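zultance-listings
used car listing text + condition notes, Noltdale lots

Tags: autos, used vehicles, tabular, text

WHAT'S IN IT

Listings from dealer lots in Noltdale, one row per car. 318 files, 70 rows max in each. Trucks and vans included, motorcycles no. Salvage titles are in there, check the title_status column before you train anything on price.

Two parts:

listings/ - the ad text as the dealer wrote it, plus asking price, mileage, trim, color
condition/ - inspector notes, free text, short

Join on stock_no. Don't join on VIN, last 5 characters are masked and you will get dupes.

COLUMNS THAT BITE

- mileage: miles. Lultitz lot entered kilometers until January, we converted those. If a number looks low on a Lultitz van go look at mileage_raw
- price: asking price, not sale price. We don't have sale price. Blank means "call for price"
- trim: a mess. "Sport", "SPORT", "sport pkg" all left as is
- owners: 0 means unknown, not new
- color: dealer's wording, so you get "midnight" and "dark midnight" and no clue which is wich

CLEANING

Phone numbers and salesperson names stripped from ad text. Financing boilerplate stripped too, mostly. Some of the "no credit no problem" lines survive, regex is in clean.py, fix it if it bugs you.

Exact duplicate ads dropped. Near duplicates kept, the same car often gets reposted with a lower price and thats useful.

LOADING

python load.py --part listings
python load.py --part condition

Needs pandas 2 or newer. Older version chokes on the date column.

SPLITS

Split by lot. Obi lot is the test set, everything else is train. Don't shuffle across lots, the ad writers copy themselves and your scores will look great for no reason.

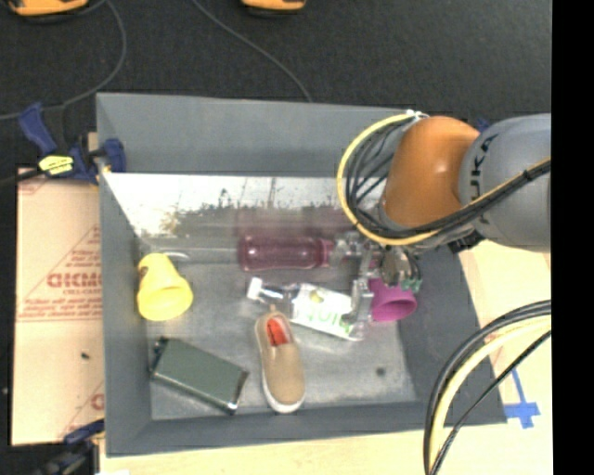
KUKA arm over the gray bin, magenta cup below the gripper.

KNOWN PROBLEMS

- condition notes for the Obi lot use their own abbreviations (RQP = right quarter panel etc), list is in abbrev.txt, not complete
- a few ads are cut mid sentence, came that way
- hybrid/electric flag is guessed from the model name. Wrong sometimes

TODO

- redo trim column
- option codes

Research use ok, don't republish the ad text.

Contact: open an issue on the repo | © Zultance | Back to top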